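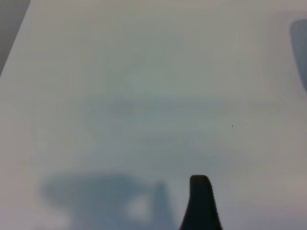
About Urnside

Urnside is a small company that helps schools, laboratories and workshops to plan and buy their first robot equipment. We do not manufacture robots and we do not sell them. Our customers come to us when they have a budget, or hope to have one, and they want to know what it can pay for.

How we started

The company was founded by Dymphna Hegarty and Nuala Ó Dubhghaill. Before this, both of them worked in purchasing for a technical college, where they had to compare offers for robot arms without anyone to ask. The price of the arm was always clear. The price of the table under it, the grippers, the spare fingers, the cables, the training days and the yearly service was written in other places, or it was not written at all. They made a spreadsheet for their own use. Other colleges asked for a copy, and after some time it became the work of the whole day.

The old spreadsheet is still with us. It has now 200 lines and we call it Kadasier. Every customer receives it filled in with their own numbers, and can keep it and change it after our work is finished.

What we do

Most projects begin with a visit. We look at the room, the power supply, the door width and the floor, and we speak with the persons who will use the equipment every day. Very often they have a different wish list than the office which pays. We write down both lists and discuss them together in one meeting.

After the visit we prepare a plan for the purchase. It contains the equipment, the small parts, the delivery and installation, and the running costs for the first years. When a customer wishes it, we also write the request for offers and read the answers of the suppliers. We take no commission from any supplier. Our fee is fixed before we begin, and it is the same if you buy a big system, a small one or nothing.

Small parts and long budgets

Gripper fingers are a good example of our way of thinking. They are cheap compared with the arm, they touch everything, and they are forgotten in almost every first budget we read. The same is true for work surfaces, lamps and wrist cameras. We ask our customers to give these things their own line in the budget, with replacement from the second year. It makes the first total a little higher, and the discussion in the following January is much shorter.

Our test room in Burnham

In our test room we keep equipment which can be tried before an order is made. Customers bring their own objects and spend a day or two with the arm and the different grippers. The room has 28 square meters, so we can receive only one group at a time. Please reserve early if you need a date before the end of your budget year.

Who we are

We are now 11 colleagues. Dymphna leads the planning work and makes most of the first visits. Nuala is responsible for contracts, warranty questions and leasing. Our technical colleagues work in the test room and accompany the installation at the customer. For transport and storage we cooperate with Conneely, a family firm that has the patience for heavy boxes and narrow stairs.

Working with us

A first telephone call is free of charge and takes up to 28 minutes in our calendar, including the time for your questions. It helps if you can tell us the size of the room, the month in which the money must be spent, and who will sign the order. A finished description of the project is not necessary for this call.

This page was last revised on July 17, 2019.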